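Flumstead Student Robotics Project
Progress report to the Cordier Fund, second reporting period
Prepared by Loretta Begay, project lead

We use cookies to remember your reading preferences. By continuing to browse you accept our cookie notice.

Summary

The project is on schedule with one exception, the move from simulation to the physical arm, which has slipped to July. Spending is within the approved budget. The group has 15 students, the same number as at the end of the first period. All of them are now working in the simulator without daily help from staff. Most sessions were spent on grasping flat objects, which was listed in the proposal as the hardest part of the course.

Students and sessions

Students meet after school in the computer lab from 3:30 p.m. until the late bus. They work in small teams and keep one shared log per team. Each log entry has the name of the person driving, the task, the settings that were changed, and what the team wants to try next. The logs were patchy at first. Olga Ulloa reviewed them with the teams and asked for shorter entries written during the session. The newer entries are easier to follow, and students who miss a session can catch up from them.

Perrine Roussel taught the lessons on coordinate frames and joint limits. She used cardboard models for the first lesson, then repeated the same exercises in the simulator. Students had trouble telling the gripper's frame from the room's frame. She added an extra lesson on this, and we moved the lesson on sensors to the next period to make space for it.

Software

We are using Hasto, the simulator named in the proposal. It runs on the lab computers, but loading a furnished room is slow. Josiane Chauvin set up a smaller collection of rooms so that teams do not have to load the complete set. She also wrote a script that saves the wrist camera view whenever a student presses a key. Teams paste these views into their logs.

There were two problems with the software. The first was that saved settings were lost when a student logged out. This has been fixed by saving to the shared drive. The second is that contact between thin objects and a surface is not always stable. An object can jitter or slide when a finger touches it. We reported this to the developers and are using smaller time steps until there is a fix. The smaller steps make each run slower.

Work on flat objects

The task for this period is to pick up a flat object from a counter using a two-finger gripper. Students began with blocks and cups, which most teams managed early on. Flat objects need a different approach. If the fingers come straight down over the middle of a wide object, there is nothing for them to close on. Teams have been asked to find an edge, line the gripper up with it, and plan how the lower finger will get underneath.

The current object is a framed picture. Each team has to write down its approach angle before moving the arm, then compare the plan with the wrist view. Several teams found that their gripper was turned too far from the edge they had chosen. One team wants to push the frame until it hangs over the front of the counter and grip it there. Blandine Bailly has approved this as a valid solution, provided the team writes up the pushing step separately.

The target for the end of the course is 100 logged attempts per team, counting failed ones. Failed attempts are kept in the log with a short note. We will report the totals in the final report, when all teams have finished the same set of tasks.

Wrist views with the framed mountain picture on the marble counter, gripper open:

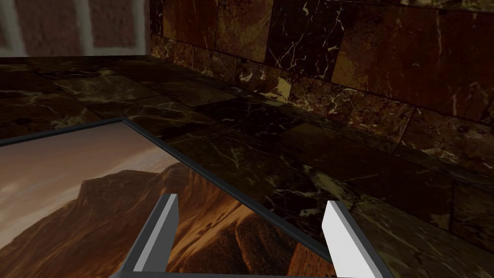
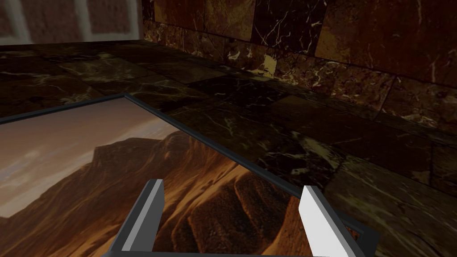 Budget and equipment

The largest expense in this period was the Trivetti arm. It has been delivered and is stored in the locked cabinet in the lab. The mounting plate that came with it did not fit our bench, and a replacement is on order. This is the cause of the delay noted in the summary. No extra funds are requested. Money set aside for printed materials has not been spent, and we ask to carry it over.

Plans for the next period

- Finish the flat object task and hold team presentations.
- Teach the sensor lesson postponed from this period.
- Install the replacement plate and test the arm with staff only.
- Begin supervised student use of the arm in July, at low speed.
- Send the fund a short note once the arm has passed its safety check.

Questions about this report can be sent to Loretta Begay at the school office.

Comments (3)

M. Teller
My daughter is in this group and talks about the picture frame at dinner. Will parents be able to come to the presentations?

Loretta Begay
Yes, families are welcome. The time will go out in the school newsletter.

gridline_k
We had the same sliding problem with thin objects in our club. Raising the friction on the countertop helped a little. Would you be willing to share the script for saving the wrist view?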